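I sat down to watch the leaders' debate last night with a cup of tea and every intention of being fair to both of them, and I lasted about 30 minutes before I was talking back to the telly. Warrick Quinlan was asked three times whether he'd keep the Pikwood rail line open, and three times he told us how much he loves trains (lovely, so do I!). Laine Vaher was a bit better, though she does have a way of answering the question she wishes she'd been asked.

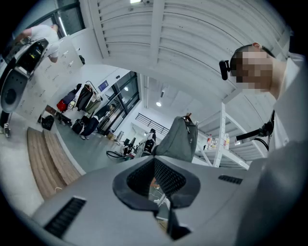
The grey backpack, July 11, 2025.

What I really wanted to hear about was the hospital. Mum waited six hours there in October — six! — and the nurses were kindness itself, but you can't staff a ward on kindness, and neither leader would put a dollar figure on it. I'll still vote, of course, and I'll still have my sausage in bread afterwards, and I'm leaning towards Vaher by a whisker. If either of them knocks on my door before then, I've got a list ready and the kettle's on.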